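About Ghoneim Foot and Ankle

Ghoneim Foot and Ankle is an outpatient clinic in Dristthorpe. We assess and treat conditions of the foot, the ankle and the lower leg. The clinic does not perform surgery. Patients who need a surgical opinion are referred out, and many of them come back to us afterward for rehabilitation.

The foot has 26 bones. Seven of them, the tarsal bones, form the heel and the back half of the arch. Five metatarsals run forward from the tarsals, and the remaining bones make up the toes. The big toe has two bones and each smaller toe usually has three, although in some people the last two bones of the little toe are joined. This variation is common, causes no symptoms and needs no treatment. It is sometimes found on an X-ray taken for another reason, and patients ask about it often enough that we keep a printed sheet on it at the front desk.

What we treat

Most of our patients are seen for one of the following:

Heel pain, including plantar fasciitis
Achilles tendon pain, at the midpoint or at the insertion
Ankle sprains, recent or repeated
Flatfoot in adults, including posterior tibial tendon problems
Bunions and stiffness of the big toe joint
Stress injuries of the metatarsals
Loss of feeling in the feet related to diabetes

We do not treat open wounds that show signs of infection. A patient with spreading redness, fever or drainage from the foot should go to an emergency department or contact a physician the same day.

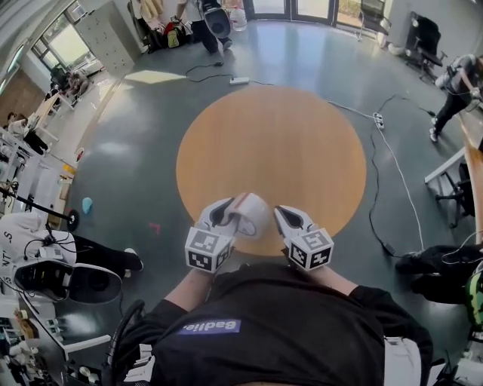
How an assessment is done

A first visit lasts 60 minutes. The clinician takes a history, examines both feet and watches the patient walk barefoot and in everyday shoes. Both sides are examined even when only one is painful. Many measurements of the foot vary widely from person to person, and the other foot is often the most useful point of comparison.

The examination covers four things: range of motion, strength, sensation and circulation. Ankle motion is measured with the knee straight and again with the knee bent. A large difference between the two readings suggests that the limit comes from the gastrocnemius, the calf muscle that crosses both the knee and the ankle. If the readings are similar, the deeper soleus muscle or the joint itself is more likely to be responsible.

Strength of the calf is tested with single-leg heel raises. The clinician records the number of repetitions, the height of the heel and whether the heel turns inward as it lifts. A heel that stays turned outward may point to weakness of the posterior tibial tendon.

Imaging is not ordered as a matter of routine. After an ankle injury, the decision to request an X-ray depends on where the bone is tender and whether the patient can take a few steps. For long-standing tendon pain, ultrasound may be used, but the findings have to be read together with the examination. Tendons that look abnormal on a scan are not always painful.

Follow-up visits last half as long as a first visit. The interval between them depends on the condition. Recent sprains are usually seen again within 14 days. Tendon conditions change slowly and are reviewed less often.

Treatment approach

Exercise is the main treatment for most tendon and heel conditions. The program is set at a load the patient can tolerate and is increased in steps. Mild discomfort during loading is generally acceptable if it settles by the next morning. Pain that is clearly worse the following day means the load should be reduced.

Inserts are prescribed when there is a reason to change how the foot is loaded. Prefabricated inserts are tried first in most cases. Custom inserts are reserved for feet that do not fit a standard shape, for marked deformity and for patients with reduced sensation who need pressure moved away from a specific area. New inserts are worn for 2 hours on the first day, and the time is then built up as comfort allows.

Patients with reduced sensation follow a separate break-in schedule and must check the skin after each period of wear. The schedule is given in writing.
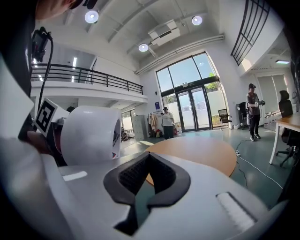

Night splints, taping and walking boots are available. A walking boot raises the hip on one side, and we ask patients to wear a shoe of similar height on the other foot. Boots must not be worn while driving.

Staff

Shafiq Saha is the clinical director. He trained as a podiatrist and has a particular interest in adult flatfoot and in tendon problems at the inner ankle. He sees new patients in the mornings and reviews all custom insert prescriptions before they are sent for fabrication.

Slamet Oei is the lead physical therapist. He runs the rehabilitation program for ankle instability and supervises patients returning to running after a metatarsal stress injury. He also teaches the balance class, which is open to current patients only.

Locations

The main clinic is in Dristthorpe. All first visits, imaging referrals and insert fittings take place there. A smaller room in Drirport is used for follow-up visits and exercise sessions. Ultrasound is not available in Drirport.

The Dristthorpe clinic has step-free access from the parking lot. The Drirport room is on an upper floor with an elevator.

Records and education

Exercise programs are sent to patients through the Cevutano portal. Patients without internet access receive a paper copy. Measurements from each visit are stored in the same record and can be released to another provider with written consent.

The clinic maintains a library of about 300 handouts on foot and ankle topics. They are reviewed every December, and outdated versions are withdrawn. Copies can be requested at either location.

Before your first visit

Bring the shoes you wear most often, any inserts you own and a list of current medications. Do not trim calluses in the week before the appointment, as their position helps show where pressure is highest. Wear shorts or pants that roll above the knee. Check-in opens at 8:15 a.m. at Dristthorpe and 9:00 a.m. at Drirport.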